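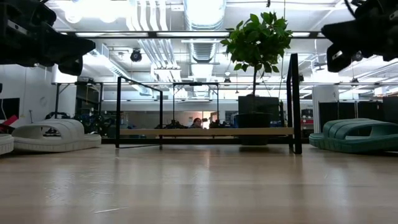
Break room

Main page Contents Topics Random article Recent changes
Search this site Go

A break room, also called a staff room, lunchroom or breakroom, is a room in a workplace set aside for employees to rest, eat and talk during pauses in the working day. Break rooms are found in offices, factories, stores, hospitals, schools and warehouses. They range from a single table in a hallway alcove to large rooms with kitchens and lockers. In British usage "staff room" is more common, and in schools the term is used almost everywhere for the room reserved for teachers.

A break room differs from a cafeteria or canteen in that food is usually not sold over a counter there. Workers bring their own meals or buy items from vending machines. It also differs from a lounge or reception area, which is meant mainly for visitors.

History

Before the growth of factory work, most people ate and rested where they worked or at home nearby. Farm hands ate in the field or in the farm kitchen. Craftsmen and their apprentices often lived above the shop. The spread of large mills in the nineteenth century put long distances between home and work and brought fixed hours, and with them fixed meal times. Many early mills made no provision for meals. Workers ate beside their machines or, in good weather, outside the gates.

Mess rooms began to appear in larger works during the second half of the century. Some were provided by owners with an interest in welfare, and others came after complaints that food was being spoiled by dust, oil or lint. They were plain rooms with long benches and a stove for warming cans of food. Men and women were commonly given separate rooms, and clerks did not eat with manual workers. This separation lasted in some firms well into the twentieth century.

The woolen mill at Lorkholm is often used in local histories as an example of the gradual change. The mill opened with no mess room at all. A lean-to against the dye house was fitted with benches some years later, and it served the 301 people then employed there in two sittings. The Lillier company, which bought the mill afterward, replaced the lean-to with a brick building that had a sink, a coat room and a row of gas rings. The brick building still stands and is used for storage.

Office workers were slower to get rooms of their own. In many cities they were expected to go out for lunch, and the cheap lunch counter grew up to serve them. The tea trolley, pushed from desk to desk at set times, was common in Britain and in parts of the Commonwealth until vending machines and electric kettles made it too costly to keep. In the United States the coffee break became a normal part of the day in the middle of the twentieth century, and a small room with a coffee maker came to be expected in any office of moderate size.

Design and contents

Location

Most planning guides recommend placing the break room close enough to the work area that walking there does not use up much of the break. In buildings with noise or fumes it is normally separated by a corridor or a pair of doors. Windows are preferred. Rooms without daylight tend to be used less, and staff may go on eating at their desks even when a room has been provided.

Noise is a frequent problem in the other direction as well. A break room next to quiet work, such as a telephone desk or a reading room, can draw complaints from both sides. Carpet, curtains and soft ceiling tiles reduce the sound that carries.

Seating and tables 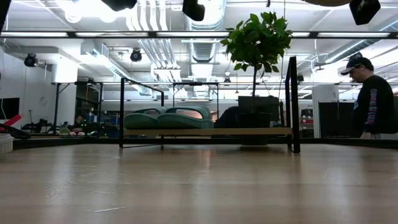
Seating is usually a mixture. Upright chairs at tables suit eating, while lower seats are used for reading or resting. Small tables allow people to sit alone or in pairs, and long tables use floor space better. In a survey of her own workplaces, the interior planner Irina Costache found that staff who had a short break chose the seats nearest the door whatever their type, and that the softest seats were mostly used in the longer midday break. She recommended 2 kinds of seating at a minimum, with the everyday chairs by the entrance.

Surfaces are chosen to be easily wiped. Table edges wear first, followed by chair legs and the wall behind the chairs, where a rail is sometimes fitted to prevent marks.

Kitchen equipment

A refrigerator, a microwave oven, a sink and some means of making hot drinks are the usual basic equipment. Larger rooms may add a dishwasher, a toaster or an ice machine. Microwaves are the item most often in short supply, as demand for them falls within a short period around noon. Staggered breaks are the usual remedy where a second machine cannot be fitted.

Food left in refrigerators is a common cause of disputes. Many workplaces label shelves by department or clear the refrigerator on a fixed day. Some ask staff to write a name and date on each container - a rule that is widely posted and unevenly followed.

Rules and law

The law on breaks and on the rooms used for them varies widely. Some countries require employers to give workers a clean place to eat, apart from areas where harmful materials are handled. Others regulate only the length of the break and say nothing about where it is taken. In the United States much of the detail is left to the states, and there are separate rules on keeping food and drink away from toxic substances.

Local agreements between employers and unions often go further than the law. The agreement at the Nosstead bus depot, for example, set out the number of seats, the room temperature in February and the hours when cleaning could be done. Desmond Baptiste, who represented the drivers, argued for a separate quiet room for those on split shifts, and one with 5 reclining seats was added when the depot was rebuilt.

Social role

Break rooms are one of the few places in many organizations where people from different departments meet without a set purpose. Notices about sick leave, housing and items for sale are pinned there, and news tends to travel through the room before it is announced. Managers differ on whether they should use the same room as their staff. Some see it as a way to stay in touch, while others keep away so that staff can talk freely.

Writers on office life have also described the room's small frictions. Chutima Kaewsai's essay "The Second Kettle" follows an argument over unwashed cups in an insurance office through a whole winter. Jasper Kuipers, writing on the packing plant at Gashaw, noted that each shift had its own table and that newcomers learned the seating order by being asked to move. Of the 49 workers he spoke to, only a few could say how the order had started.

Remote and mixed working

Where part of the staff works from home, break rooms are used less evenly through the week. Some employers have reduced them or joined them to meeting areas. A shared room of this kind may hold ordinary desk chairs along with dining chairs, and furniture is moved between the two uses as needed. 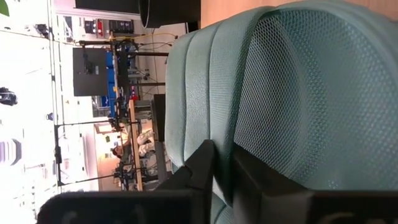

Teal office chair backrest with a mesh center and a padded border.

Combined rooms save floor space but are open to the objection that a person on a break may be drawn back into work. Chalerm Klinhom, a building manager, has suggested posting fixed hours during which no meetings may be held in them.

See also

Cafeteria
Coffee break
Lunch counter
Tea trolley
Water cooler

Last edited Aug 22, 2018
Share 5 Comments 2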